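Why Did the Robot Keep Squeezing?

Robots are strong, patient and very good at doing what they are told. That last one can be a problem.

Take Veria, a robot with two arms and two thick-fingered hands. One afternoon in April, Veria was learning to pick up a foam ball and drop it into a box. It reached out. It closed its fingers. It lifted. So far, so good. Then it was supposed to let go, and it squeezed harder. By the end, the ball looked like a raisin.

Was Veria angry at the ball? No. Veria has no opinion about balls. Something had gone wrong between the robot's "brain" and its hand, and it took a whole afternoon of poking around to find out what.

How does a robot hand know when to stop?

Pick up a grape. (Go on, we'll wait.) You didn't mash it, did you? Your skin felt the grape and told your brain, and your brain told your muscles, "That's plenty, thanks." All of this took less time than chewing.

A robot hand like Veria's does something similar. There are small sensors in the fingers that measure how hard they are pushing. They send a number to the computer 600 times every second. If the number gets too big, the computer tells the motors to ease off.

Now imagine that the numbers stop coming. A sensible person would say, "Hmm, I can't feel anything, so I'd better stop." Veria's computer said, "The last number I got was small, so I must be barely touching it. Squeeze more!" Then it checked again and found the same old number. You can guess the rest. The ball certainly could.

The people who write programs call this stale data. Stale bread is old bread, and stale data is old news. Imagine crossing the street using a photo of the traffic from this morning.

Who turned it off?

Cường Kim, an engineer on the Veria team, hit the big red button. It's called an emergency stop, and it cuts the power to the motors. It doesn't ask the computer for permission, which is a good thing when the computer is the one having the bad idea.

The first rule after that is dull and important: don't stick your fingers in to rescue the ball. A stopped robot can still pinch. The team waited, made sure the arm was safe, and only then went near it.

Hunting for the fault

Finding a fault is a lot like finding a lost shoe. You look in all the clever places first. The team read the program from top to bottom and argued about line 55, which turned out to be innocent. They swapped the ball for another ball. The second ball did not enjoy it either.

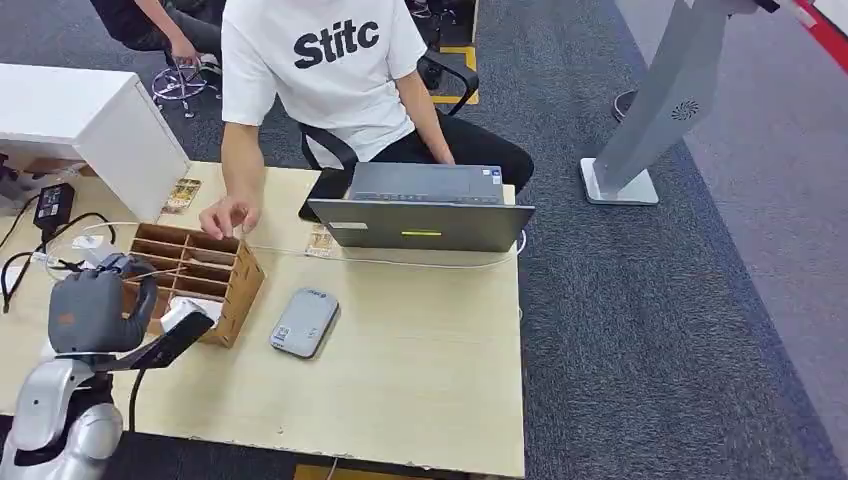 At last somebody wiggled a cable. The numbers came back. Somebody wiggled it again, and they went away. A plug near the wrist had worked itself loose, and every time the arm bent a certain way, the sensors went silent. The argument about line 55 was never mentioned again.

They fixed it twice. First they put in a plug with a clip, so it couldn't slide out. Then they changed the program. Now, if Veria misses 6 numbers in a row, it stops moving and shows a warning. Engineers call this failing safe, which means that when something breaks, the machine picks the least dangerous thing to do.

Try it yourself

Put a blindfold on a friend and have them walk slowly across an empty room while you say "clear" every step. Then go quiet. Does your friend stop, or keep walking? If they keep walking, catch them before the wall does, and tell them about the ball.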